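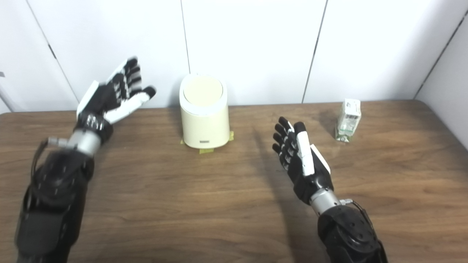 Both hands over the bench, lidded bin taped in its spot.

Call for build partners: two-handed kitchen helper, Landow shared workshop

We are looking for a few people to join a home-scale robot build that has gotten bigger than the evenings we have for it. The project is called Virnix. The goal is a pair of arms that can do small two-handed jobs at a kitchen table: hold a container still with one hand, take the lid off with the other, put something in, close it again. Easy for you and me, and wonderfully hard for a machine!

Work happens at the Landow shared workshop, mostly on Friday from 6 p.m. until people get hungry. You don't need to be there every week. Twice a month is plenty, and if you can only do one long session now and then, write anyway and tell us.

Where things stand

Both arms are mounted and both hands close on command. The left one still drifts when it's held up high for a while, and we'd love a second opinion on that. The control software, which we call Pastor for reasons lost in an old chat thread, has logged 1507 practice runs on the lid job. We keep notes on every one, including the ugly ones (there are a lot of ugly ones). The tape on the table is how we put the bin back in the same place between runs. Moving it on purpose and seeing what breaks is the next stage, and probably the most fun part of the whole thing.

Who we'd like to hear from

Someone who likes wiring. The cables near the wrists need better routing and strain relief, and we want to be able to swap one without taking half the forearm apart.

Someone who writes Python, any level past beginner. The code base is small and you'll be able to read all of it in a weekend.

Someone who can print or machine small parts. We have a list of 34 brackets, spacers and covers to redraw, and the workshop has two printers and a small mill - bring your own end mills if you're picky.

Testers with no technical background at all. You'd reset the table between runs, pick odd objects for the hands to try (drink cartons are a current favorite) and write down what happened in plain words. Good notes have saved us more time than any tool we own.

What you get

No pay, sorry. This is a hobby build and we all chip in our time. You do get bench access during sessions, a shelf for your own project, your name in the build log and free run of the parts drawers. Everything we draw or write is shared with the group under the Relard name, and you can take copies home and use them however you like. Parts for Virnix come out of the project budget, which has $1546 left for this year.

Good to know

You need to be 18 or older, or come with a parent. We do a short safety walk-through the first time: where the stop button is, where to stand when the arms are powered, hair tied back, no loose sleeves. The workshop is on the ground floor with step-free access from the parking lot. Street parking is free after 5.

How to join

Leave a note in the Relard box at the Landow front desk, or post on the workshop message board under Virnix. Tell us what you like making, which nights work and one thing you've fixed lately. A bike, a lamp, a zipper, anything. We'll invite people to an open session in July, and you can drive the hands yourself before you decide.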